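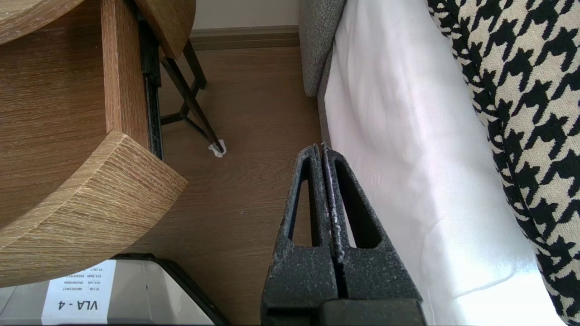

Selamawit Tamiru wrote back that guests never complain about a bedside table, they just drop things behind it. Start with that, get the laugh, move on.

Friday slot, 26 min incl. questions. DON'T read the slides.

Point 1 – curved edges. Housekeeping likes them, no corner to catch a hip on when you're making the bed in a hurry. But dust gets in where a curve meets an upright. Cloth flat, follow the grain, then a dry corner of the cloth down the join. Say it twice.

Point 2 – what goes on top. Phone at the back, set at an angle so a hand finds it from the pillow. Remote in front. Nothing else!! No card, no mints, no Caseck leaflet. 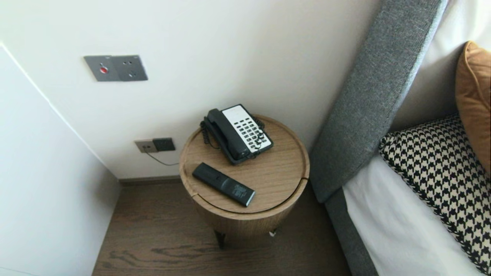

Cord on the phone stays on the left side, coil hanging free, not wrapped round the handset. Wipe the keypad every changeover, remote too, both sides. Marwa's team at the Vasano does the whole table in 50 seconds – ask her to stand up if shes in.

Point 3 – floor under the legs. Skipped most. Get down and look, bits of fluff, threads. Lift the cable to mop, dont pull it.

If time: Liesl's question abuot oil vs. dry cloth. If not, skip to handout.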